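Brumcombe 1137 Gray Storage Bin, Open Top

Home > Storage > Bins and Totes > Brumcombe 1137

Item number: 1137
Sold by: Nuttall Storage Supply
Availability: In stock, ships from our Faswood warehouse
Page last updated: October 9, 2026

Overview

The Brumcombe 1137 is a rigid open-top bin for homes, workshops, classrooms and stockrooms. It has a flat bottom and four sloped sides, so empty bins nest inside one another and take up little room when you are not using them. It sits flat on a table, a shelf or the floor.

It is made in one piece and has no lid, latches or wheels. A snap-on lid is sold separately under the Fodero name and is listed with the accessories further down this page.

Specifications

Material: polypropylene
Color: gray
Outside length at rim: 24 inches
Outside width at rim: 16 inches
Height: 9 inches
Weight empty: about 3 pounds
Maximum load: 50 pounds, spread evenly
Temperature range: 15 to 140 degrees Fahrenheit
Nesting: yes
Stacking when full: only with the Fodero lid
Country of manufacture: USA

The inside measurements at the bottom are smaller than the rim measurements. If you are storing boxes or anything else with square corners, allow 2 inches less in each direction at the bottom than at the top.

Choosing a size

The 1137 is the middle size of the Brumcombe line. It fits on a standard 18-inch deep wire shelf with the long side facing out. On a 12-inch shelf it will hang over the front edge and should not be used there with a heavy load. For narrow shelves, look at the half-width version. For bedding, sports gear and other bulky items, the deep version has the same rim and will nest with the 1137, though the stack will be taller.

Customers who are replacing bins from the older Brumcombe line should note that the rim changed last January. Old lids do not fit new bins, and new lids do not fit old bins. Old and new bins can be nested together but may stick. Check for the raised ring on the underside if you are not sure which one you have. Bins with the ring are the current model.

Care and cleaning

Wash with warm water and dish soap. A soft brush will get into the corners. Do not use steel wool or scouring powder, which dull the finish and leave a surface that holds dirt. Tape residue and sticker glue come off with rubbing alcohol on a rag. Dry the bin before nesting it, or the bins will be hard to pull apart.

Scratches and scuffs will show up inside the bin with regular use, mostly on the bottom and low on the walls. They do not affect strength. Cracks do, and a bin with a crack at a corner or along the rim should be taken out of service. Do not try to mend it with glue for carrying loads.

Long exposure to direct sun will make the plastic brittle. For outdoor use, keep the bin under a roof or put the lid on and a tarp over it.

Labeling

Both short ends have a flat area below the rim that takes a label up to 3 by 5 inches. Paint markers work well. Ordinary permanent marker will rub off in time. Clip-on card holders are available in packs of ten and can be moved from one bin to another without tools.

Ordering and delivery

Sold singly or in cartons of six. Carton orders placed before noon Eastern time leave the warehouse the same business day. Single bins ship in a plain outer box. We do not ship this item to PO boxes because of its size.

Returns are accepted within 30 days on unused bins. Return shipping is paid by the buyer unless the item arrived damaged or we sent the wrong one. For damage in transit, keep the packaging and write to us within 5 days of delivery. Have your order number ready.

Warranty

Nuttall Storage Supply covers the 1137 against defects in material and molding for 2 years from the date of purchase. The warranty does not cover normal wear, overloading, sun damage or bins that have been cut or drilled. Proof of purchase is required.

In use: a gray bin on a wooden tabletop 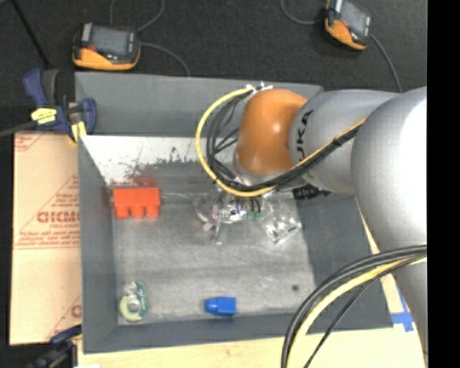
Accessories for this item

Fodero snap-on lid, gray
Fodero snap-on lid, clear
Clip-on card holders, pack of ten
Rubber shelf liner, 18 inches wide, sold by the foot
Four-wheel dolly, fits the 1137 and the deep version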